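**Re: [tulham-list] Wallets, cards and the Cundus changeover**

Hi all,

Sorry for the slow reply, we've had my sister and her three kids camped in the sleepout and I've barely sat down. I wanted to answer Noura properly though, and then I've got a few bits of my own to add (you know what I'm like, put the kettle on).

On 5th February, Noura Kanaan wrote:

> Has anyone else gone back to carrying actual cash? I was at the servo in Briem when their machine went down, with a full tank and nothing but my phone, and I had to leave my licence on the counter and drive to the ATM without it, which I suppose was illegal. Felt about twelve years old.
>
> Also, Cundus say they're phasing out the plastic members' cards in October and it's all going on the app. Mum doesn't have a smartphone and isn't getting one. I rang and was on hold for 38 minutes before the line dropped out. Does anybody know if they'll still look her up by name at the counter?
>
> And while I'm here, what are people using for a wallet these days? Mine's the size of a brick and I'm sick of it.
>
> Noura

Right. Cash first.

Yes! Went back to it after the big storm, when the power was out on our side of Tulham and the bakery was selling off everything in the cabinet for whatever people had in their pockets. I had a phone at nine per cent and a library card. Trevor next door walked home with two trays of lamingtons and I have never forgotten it. Since then I keep $40 on me, always, in small notes, and I don't count it as spending money. If I break into it, I top it up next time I'm past the ATM. Small notes matter more than the amount, I reckon. A fifty is no good to you at a roadside stall with an honesty box, you just end up buying an awful lot of zucchini.

I put some coins in the car as well, in an old mint tin in the door pocket. The parking meters at Barkmont hospital were the reason for that. They've got a tap panel on them now but the one nearest Outpatients has been out of order every time I've taken Dad in, and it's a long hike from the others when you've got someone on a walking frame.

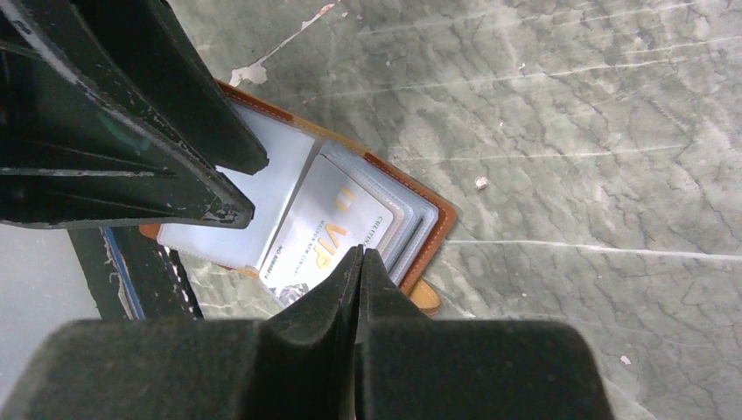

On the Cundus business, I did manage to talk to a real person, at the Briem branch, by the simple method of turning up. The young bloke at the counter was lovely about it. What he told me (and I wrote it on the back of a docket so I'd get it right) was that the number stays the same, only the plastic goes. They can look you up by surname and phone number, same as they do now when you've left the card at home. The catch is that the phone number has to be the one on their file, and half of us signed up back when everyone had a landline. So Noura, get your mum to check which number they've got for her. Ours was the old house in Mill Road, from before the kids were born.

He also said you can ask for a printed slip with your barcode on it, and there's nothing stopping you sticking that on a bit of cardboard and carrying it around. In other words, a card. I did say that to him. He laughed but I don't think it was the first time he'd heard it.

What he couldn't tell me is what happens to the rebate vouchers, which presently come in the post with the newsletter. If those are app only then I do think we should kick up a fuss, and a letter with a good few names on it would go further than all of us ringing separately and listening to pan pipes. I'm happy to draft something if people want it. Tell me on the list please, not by text, I lose texts.

Now wallets, which is the bit I've been looking forward to.

I had a brick too. I had the zip-around kind my mother-in-law gave me, beautiful thing, and I used it for years and it wrecked my shoulder. One wet afternoon I tipped it out on the bed and sorted the lot, and I'd recommend that to anyone before you spend a cent on a new one. I found a video shop card. I found a receipt for a heater we no longer own, gone completely blank, so goodness knows how I knew it was for the heater. I found a stamp card for a coffee place in Barkmont that's been a tyre shop for years, one stamp off a free flat white, which still stings a bit.

My sorting went like this, for what it's worth:

- **Stays on me:** licence, Medicare, one bank card, the cash
- **Lives in the car:** roadside assist, library card, coins
- **Lives in the kitchen drawer:** anything with a barcode that a shop can look up by name
- **Bin:** everything else, cut up if it had a number on it

The second bank card gave me a bit of trouble. My husband says carry both in case one gets swallowed. I say if the bag gets pinched you've lost both and you're ringing two banks from somebody else's phone. We've settled on him carrying one and me carrying the other, which works as long as we're speaking.

I also wrote down the "cancel my card" numbers on paper and stuck them inside the pantry door. Do that tonight. It's a five minute job and you will never be in the mood for it.

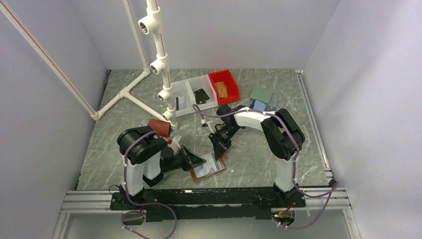

Once you're down to four things the choice of wallet gets much easier, and much cheaper. I'd steer clear of the stiff metal ones that pop the cards up at you. My brother-in-law has one and he has to shoot the whole lot out like a hand of poker to get his Medicare card. What I like is a small brown holder along the lines of that one on the marbled tabletop, something you can lay open on a counter in front of you. Brown's a sensible colour for it too, in my opinion. I had a black one for a while and could never find it in the bottom of a black bag, and I went through the whole car twice one night when it was in my hand luggage the entire time.

If you're buying leather, give it a proper sniff and a bend in the shop, and look along the fold where it'll get the most wear. Mine needed a few weeks before it stopped fighting me. Don't do what I did and cram it full to stretch it, because then when you take the extra cards out again, the ones you've got left slide about and drop out. I lost my licence that way at the Tulham tip! It was handed in, bless whoever it was, with a bit of potting mix on it. The op shop is worth a look before the proper shops, they keep the wallets in the glass case by the register and you have to ask.

For your mum, Noura, I'd think about something different again. My dad couldn't manage tight slots with his hands, he'd be standing there at the chemist picking at the edge of the card with a queue behind him and getting more and more cross. We tied a loop of ribbon through the hole in his concession card holder so he can pull it up from the top. Cost nothing. He complained about the colour for a week and now he won't be parted from it.

Couple of other things while I've got you:

The lift to Barkmont for the eye clinic is still going. It's almost 2 hours there and back with a stop, so bring a cushion, and let me know if you're a bad traveller and I'll put you in the front.

Someone left a casserole dish at ours after the working bee, oval, white, chip on one handle. It's on the bench by the back door. I've washed it.

And does anybody have a spare cutting from that big climbing geranium on the Briem road? I've killed two and I'd like another go at it.

Will look out for your replies about the Cundus letter,

Jan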